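Plush throw

Reading time: 2 minutes
November, by the Grollora household desk

A plush throw is a soft covering with a raised pile, laid over a sofa, an armchair or the foot of a bed for warmth and for a bit of cheer. The pile is longer than that of velvet and stands up from a flat backing, so it changes shade when a hand is drawn across it, and generations of children have written their names in it with a finger.

Many throws carry printed lettering. Red with white characters is a great favourite in a good many homes, and such a covering tends to come out when the evenings draw in and stay out long after everybody meant to put it away.
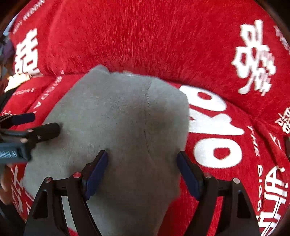
Can a plush throw be ironed?
It is better left alone, as direct heat flattens the pile and may dull a printed design; a gentle shake and a soft brush will usually lift the creases.

Smaller grey cloths and garments with a short nap are often folded or smoothed out on top of a throw, the bed or sofa being the handiest flat place in the house. Seams are laid straight first and the fabric is eased outwards from them, a pleasant enough job with a cup of tea close by. Grey does pick up red fluff, though, so darker plush is washed by itself for its first 3 washes.

The Sandex pattern list, much thumbed by collectors, gives 258 printed designs, of which 22 are lettered on both sides. Valton throws are listed separately, under bed coverings.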